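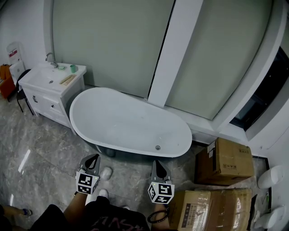 Teaching the bathtub

Friday, December 6, 2024

My new job at Vomell has a name that is difficult to explain to my parents. I show cleaning to robots. I do it with two grippers, one in each hand, and the robot should later learn from how they moved.

This week the subject was dusting near a bathtub. The room is full of bathroom things, with boxes on the floor, so you must also watch your feet. The plan asked for 200 demonstrations. After 91 I stopped for tea, and my wrists were very thankful.

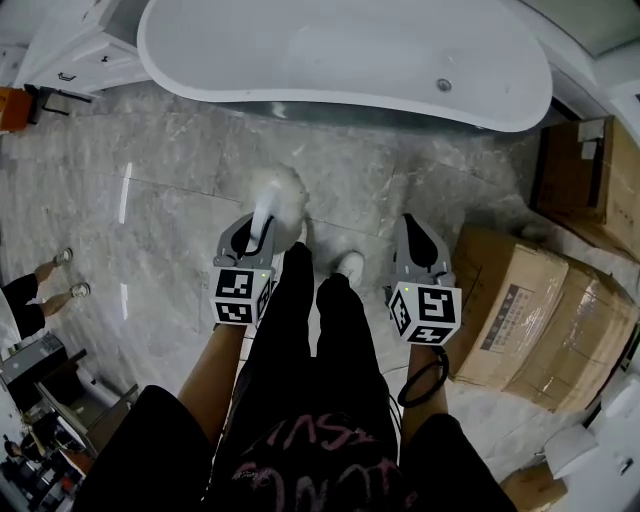
Photo: Vomell / own work

The duster is a friendly tool, white and fluffy, but the gripper does not love its thin handle. If I take it too near the end, it turns between the fingers. I needed 3 days to find a good place to hold it.

The cubes with the black and white patterns must stay visible too, so I learnt to keep my elbows a little out, like a person carrying two full buckets.

I did a similar task in July with remote control, on the Plunus arm in Skoltow. There I sat on a chair and felt nothing of the object. I prefer the grippers - they are heavy by the evening, but my hands understand what they do.

Next week we begin with the sink.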